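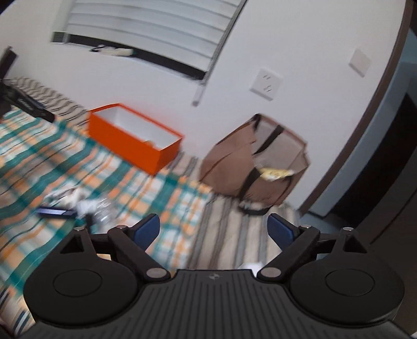 February build night, taking over the minutes from Ruxandra because she had both hands busy. We opened with the hand-held gripper, now on its third set of linkages. I reported that the fingers finally close evenly, and everyone had a go at squeezing it. The blue pads are staying for now — Ruxandra Ciobanu wants something softer, I like how they look against the black, and we agreed to argue about it next time. The ribbed top got a thumbs up. It printed in 11 hours on the Nikolaidis and I'm not doing it again unless someone makes me!

**Parts and money.** We have 253 left in the kitty after the Flakum order. The pivot pins came in a bag of 14, so there are spares, and they're in my desk drawer (second one down, under the tape). Ruxandra asked if we should get another set of bearings from the place in Vumarcombe. I said yes if shipping is sane. She'll check.

**Pick-up practice.** We talked through what to try it on. Bottles are still the worst, they roll away the second a pad touches them. Boxes and packets are much nicer, and we'd like to try more of the long skinny kind. We settled on doing all of this on a blanket so nothing gets scratched up.
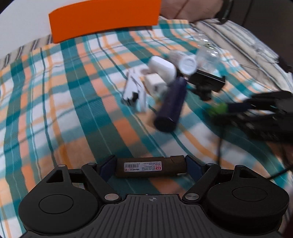
I also want a list of which things we've tried and which way up they were, even if it's just scribbled on paper. Ruxandra will start one.

**Lirnis.** That's the name for the whole build now, two votes to nil. My other suggestion was voted down and won't be recorded.

**To do**

- Me: tighten the left finger, reprint the spacer
- Ruxandra: bearings quote, list of objects
- Both: read the grip log, all 1597 lines of it, before we change the spring

Next one is at 7 pm, same room, bring snacks.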